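Workshop Assistant, Small Goods (part-time)

Reference 1235. Posted 2025-02-15.

Dresimgate is hiring a workshop assistant for its bench and sorting room. The position is 11 hours a week, split over two afternoons, and starts in April. The assistant lays out benches before sessions, returns tools and containers to storage afterward, and keeps the stock sheet current.

Work is done standing, at plywood-topped tables. Items handled are light: plastic bowls, wooden mallets, blocks, fasteners and fabric bags. The stock sheet lists 267 items, each with a shelf code.

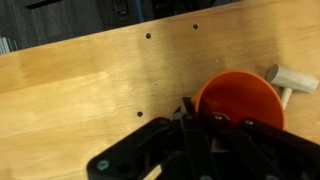 Ultetti Bench Room | Dresimgate Workshops

Bench tops have drilled holes, which must be kept clear of dust and small parts. Bowls and mallets are wiped, checked for cracks and put back by shelf code. Cracked items go in the repair bin with a dated tag. The assistant does not make repairs.

Requirements:
Able to stand for a full shift
Able to read and fill in a printed stock sheet
Comfortable with repeated sorting and packing tasks
Previous stockroom, kitchen or classroom setup work is useful but not required

Training takes place over the first seven shifts. Work shoes with closed toes are required. Aprons and gloves are supplied.

To apply, send a one-page resume and a short note listing the afternoons you are free. Put the reference number in the subject line. Applicants who also want to be considered for the Kuvavholm packing room should say so in the note; a second application is not needed.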